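Home Movies Music Games Ask Us Kids Corner

How do movies get their sound?

Apr 30, 2024

Ok so you are watching a movie. Somebody walks across the snow. Crunch, crunch, crunch. Sounds great, right? Well that crunch was probably not snow at all. Might have been a bag of cornstarch getting squeezed in a dark room, months later.

Weird job. Fun job. Let's go.

Why not just record it for real?

They do record some of it. There is a microphone on a long pole, called a boom, and someone holds it over the actors' heads. But that microphone is there for the talking. It's pointed at mouths. Footsteps come out tiny and doors sound like nothing. Plus planes go over, and the wind blows, and somebody coughs.

So after filming, the sound people start again. Almost from zero sometimes.

Who does the crunching?

A foley artist. Say it FOH-lee. They stand in a quiet room with a big screen and watch the movie, and make the noises at the same time as the picture. Actor sits down, they creak a chair. Actor runs, they run too, on the spot. You have to be really quick! If the step is even a little late your brain notices.

They own a LOT of shoes. Heels, boots, flip flops, shoes with squeaks. The foley room we like best, at Burnthorpe, has 634 things on its shelves and most of it looks like junk. Old gloves. A rusty gate with no fence.

Some good tricks:

Bird wings: flap a pair of leather gloves.
Horse hooves: two halves of a coconut, knocked on dirt or stone.
Breaking bones (eww): snap a stalk of celery.
Fire: crinkle up cellophane, slowly.
Rain: frying bacon can sound a lot like it. Ask a grown up for that one.

What about monsters and spaceships?

Nobody knows what a dragon sounds like so you get to make it up. Sound designers record real stuff and mix it. A lion, a pig, a truck braking. Slow it down and it gets lower and bigger. Speed it up and it gets high and squeeky.

In the kids' space movie Gevalness the big ship's engine is 18 sounds stacked on top of each other. One is a washing machine. One is a cat.

And the background?

Sit still for a second. Listen. Hear that? Even a quiet room has a hum. Movies need that too, it's called room tone. Without it the quiet bits feel wrong, like your ears are blocked. The crew all stand totally still for a bit and record the nothing. City noise and forest noise get added the same way, so a street in Colombo sounds busy even if the actors were in a studio.

Then the mix

Last step. Talking, footsteps, monsters, music, all on separate tracks. Gevalness had 563 tracks in the end. A mixer sits at a huge desk with sliders and decides what's loud. Talking usually wins. If the music is so loud you can't hear teh words, the mixer turns it down.

Try it

Pick a short clip and turn the sound off. Grab stuff from around the house, with permission. Watch it three times first so you know what's coming, then record yourself doing the noises.

3849 shares 18 comments 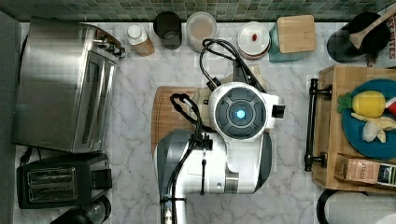

Don't worry if your first go is messy. Start with just the footsteps, then do it again and add doors. Keep the recorder close to the noise but not touching it. Next time we do movie music, and why the Plundton chase has no music in it at all.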